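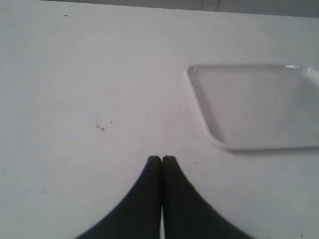 A tray is a shallow, flat-bottomed carrier with a raised edge, used for moving several things at once by people who would otherwise make several journeys. It is found in kitchens, canteens, hospitals and, between uses, down the side of the fridge. The commonest household form is rectangular. Plastic examples usually have rounded corners, and a low rim running round the edge, as on the white one lying empty on a white table, is enough to stop a rolling grape but will not detain a determined mug. Trays without any rim are properly called boards, though their owners tend to learn the difference on the stairs.

Form and parts

The flat part is known as the floor or bed. The rim, sometimes called the gallery when it is tall enough to be proud of, may be moulded in one piece with the floor or fixed on afterwards. Handles are optional. Cut-out handles weaken the rim and let spills escape at exactly the point where the sleeves are. Raised handles prevent this and also prevent the tray from fitting in any cupboard.

Size is limited by doorways and by the human arm. The Husard pattern, long a standard in works canteens, measured 400 millimetres on its long side and was said to hold a dinner, a pudding and a cup, provided the diner gave up the saucer. Larger butler's trays exist and are mostly used for storing post.

Materials

Wood, tin, lacquer, silver plate and wicker have all been used. Wicker is decorative and has no opinion about liquids. Plastic took over most everyday work in the second half of the twentieth century, being light, cheap and quiet when dropped. The Girkwood works began moulding trays in 1955, at first only in a green its catalogue described as cheerful. White followed after complaints. White plastic shows tea stains readily, and this has been put forward both as a fault and as a hygiene feature, depending on who was selling it.

Use

Carmela Marín, in her handbook for canteen staff, divides loading into two schools. The central school puts the heaviest item in the middle and works outwards. The near-edge school keeps weight close to the body, on the grounds that the body is what will be blamed. Tall things such as bottles are carried near the chest by both schools, or left on the table and fetched separately, an approach Marín calls "cowardly but dry". 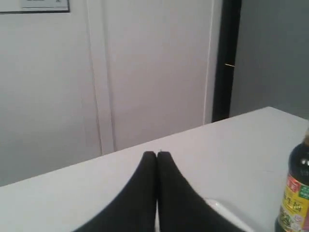
What is the best way to clean a plastic tray?
Warm water, washing-up liquid and a soft cloth will deal with most of it, followed by a rinse and a dry with a tea towel. Tea stains lift with a paste of bicarbonate of soda left on for a few minutes. Scouring pads scratch the surface, and scratches hold on to the next stain.

Storage

Trays of the same make nest neatly. Trays of different makes form a leaning stack in which the one wanted is at the bottom. Upright storage in a slot solves the problem until somebody puts a baking sheet in the slot.

Collecting

There is a small trade in old trays, chiefly printed tin ones. Leandro Ibarra's collection, shown at Arroyo one December, ran to 800 pieces. Visitors were served coffee by hand, one cup at a time.

See also: Board (kitchen); Drip mat; Tea trolley; Trivet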